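Tuesday
By the Wistent Water press office

Water softening trial to begin in Wistent in November

Wistent Water will begin a trial of partly softened mains water in November, supplying 364 homes from the Moffat Road pumping station. The trial will run for 90 days and will be followed by a report to the Wistent Water board, which will decide whether the treatment should be extended to the rest of the town.

Water in the Wistent area is drawn from chalk boreholes and is classed as very hard. Complaints concerning limescale have been the largest single group received by the customer office for several years. Most relate to kettles, shower heads and taps, with a smaller number concerning boilers and hot water cylinders. The board agreed in the spring that the matter should be examined at the pumping station, where a single treatment plant can serve a whole district, before any further advice was given to customers on equipment for the home.

The plant to be used is the Stuvix, a pellet softening unit which has been installed in the former filter hall at Moffat Road. Water passes upwards through a bed of fine sand, on which part of the dissolved calcium settles. The grains grow into small hard pellets, which are drained off and replaced with fresh sand. The pellets will be stored on site for the length of the trial and offered to farms in the district for spreading on acid soils.

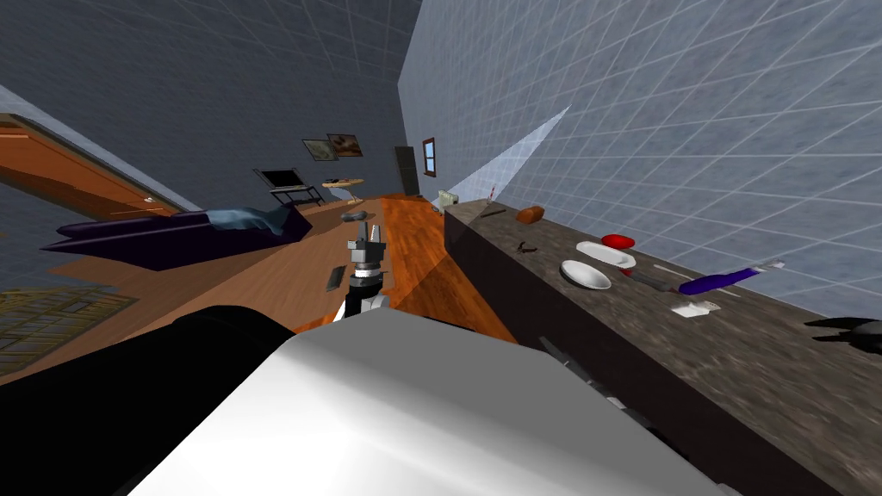
Will the water taste different during the trial?

Some customers may notice a slight change in the first few days, particularly in tea. The treatment removes only part of the hardness, and the water will continue to meet all drinking water standards.

Homes in the trial area have been sent a letter giving the date on which their supply will change. The change will be made overnight and no interruption to the supply is expected. Customers who have their own softener should read the enclosed leaflet, as the setting on the unit will need to be lowered. Those who are not sure of the correct setting may ask the customer office to arrange a visit free of charge.

Customers with a dishwasher are asked to check the hardness setting in the handbook and reduce the amount of salt accordingly. Washing powder and liquid may also be used in smaller amounts. A table of suggested doses is printed on the back of the letter.

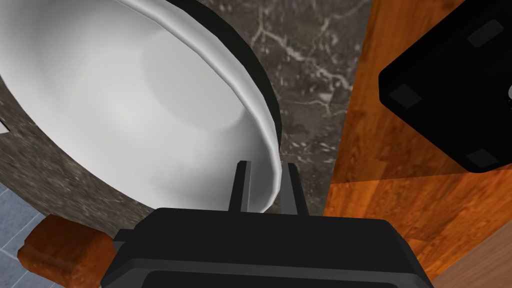 Limescale already present in the home will not be removed by the new supply, and customers should not expect an immediate difference. Existing deposits will need to be cleaned away in the usual manner. Chalky marks are hard to see on a glossy white basin, and the thin black rim along the lip will often show them first. Where the outside of the basin is of dark marble, customers are reminded that vinegar and other acid cleaners must not be used on it, as they will dull the polish. Warm water and a soft cloth are sufficient for the stone, and any descaling product should be kept to the inside of the bowl and rinsed away fully.

The customer office can provide a printed sheet on the care of taps and shower heads. It is also available in large print.

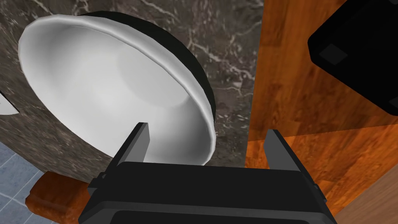

Sampling and records

Samples will be taken at 6 points in the network, including the outlet at Moffat Road and the service reservoir above Station Lane. The remaining points are hydrants and standpipes in the public highway. Staff will not need to enter any home as part of the routine sampling.

Each sample will be tested for hardness, acidity, clarity and sodium. Results will be entered in Wosis, the company's water quality register, and may be read by members of the public at the customer office during opening hours. A summary will be posted at the library and at the Moffat Road gate each week.

Households in the trial area will also receive 2 short questionnaires, one shortly before the change and one in the final week. Replies are voluntary and will be reported without names or addresses. The company would welcome replies from households which notice no difference, as well as from those which do.

Costs

There will be no change to water charges during the trial. The cost of the Stuvix unit has been met from the maintenance reserve, and running costs will be recorded separately so that the board may compare them with the savings expected on pumps, valves and meters. If the board decides to extend the treatment, the effect on bills will be set out for customers and a period allowed for comment before any decision on charges is made.

Some noise may be heard from the filter hall in the daytime while the plant is being started. Deliveries of sand will be made by way of Moffat Road only, and drivers have been instructed not to use Station Lane, where the bridge is narrow. Residents who are troubled by noise or traffic should telephone the site office.

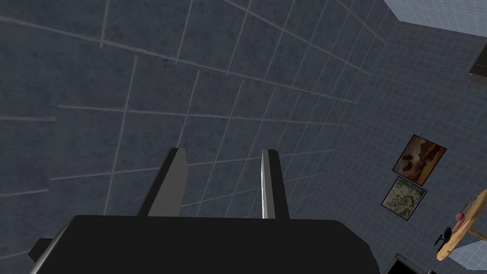 Dark slate-grey tiles. The leaflet sent to households includes advice on tiled surfaces.

Customers who depend on home dialysis, or who have been advised by a doctor to limit sodium, should contact the customer office before the trial begins, even if they have registered with the company in the past. The Stuvix process is expected to raise sodium slightly, and staff will discuss the figures with each customer and their clinic.

Keepers of tropical fish are also advised to test their tank water more often during the first weeks.

The customer office is open on weekdays from 9am to 5pm. Letters may be left in the box at the Moffat Road gate at any time.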